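I've been meaning to write about dish racks since last September, when Ludmila Kuruc wrote in to ask what I do with mine while I'm cooking. Well, Ludmila, mine stays right where I can reach it! I know plenty of you tuck yours in a cupboard the minute company is coming (my sister-in-law does, and then she can't find it), but I like a white wire rack out on the table with everything else, even when there's food set out and no room for my elbows.

I used to have a big plastic one from Flekdale that took up half the counter and grew something pink in the corners. The wire kind I can just rinse off in the tub. A drip tray underneath is worth having too, and I'd say that to anybody shopping for one. 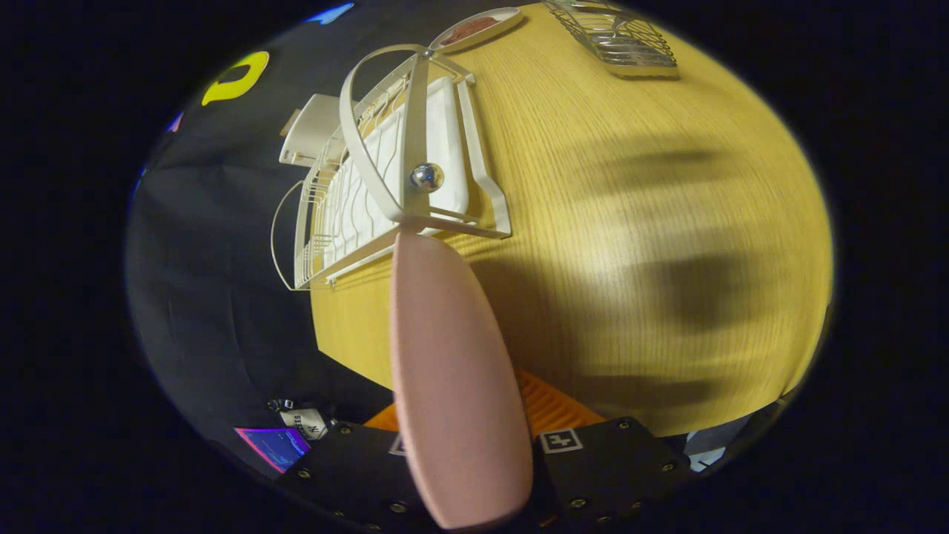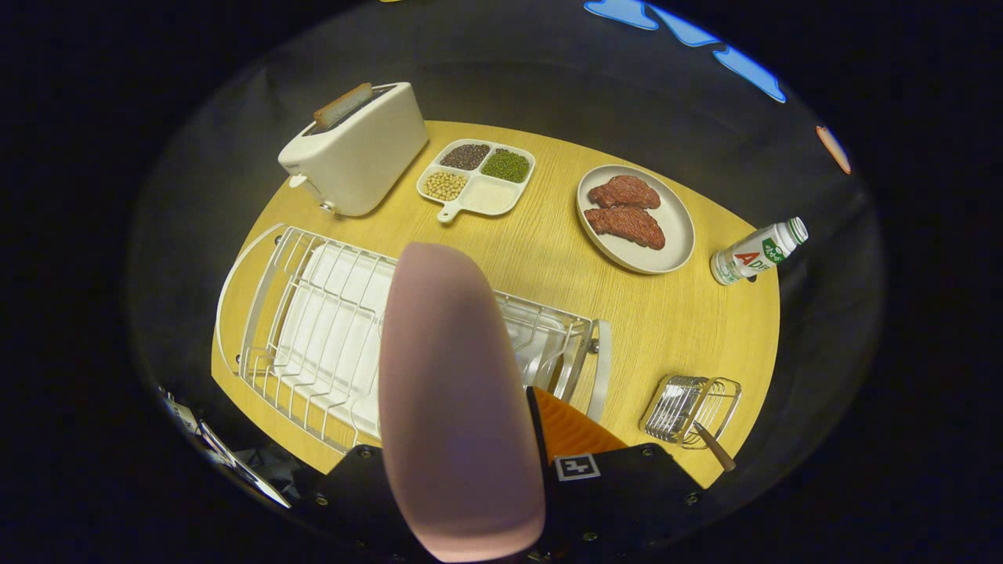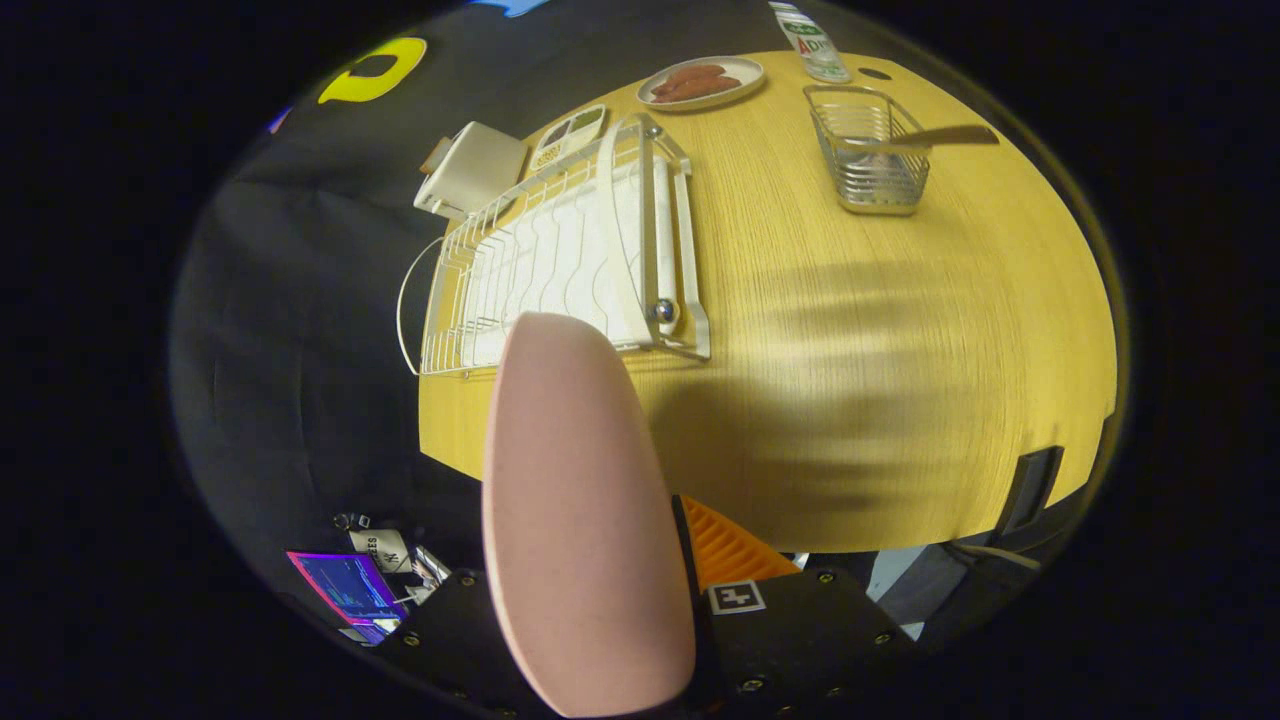 A wire dish rack on a wooden tabletop

KITCHEN TABLE TALK

So, the little sectioned tray. I love these for dry beans! Mung beans in one part, soybeans in another, and I leave a section empty for the ones I pick out (there's always a shriveled one or a tiny stone). Two cups of soybeans go in to soak before bed, and by morning they've swelled up so much I need the bigger bowl, every single time.

Steak gets a plate all to itself at my house, and I keep it well away from the clean dishes. Toast I make last, or it goes cold while I'm hunting for the butter.

Several of you asked about the Sunine bean soup from the spring potluck. I have the recipe card, but half of it is in my aunt's handwriting and I'm still working out whether that says a teaspoon or a tablespoon of cumin. Next issue, I promise. If you have a rack you swear by, drop me a note before then, and tell me how you get the water spots off!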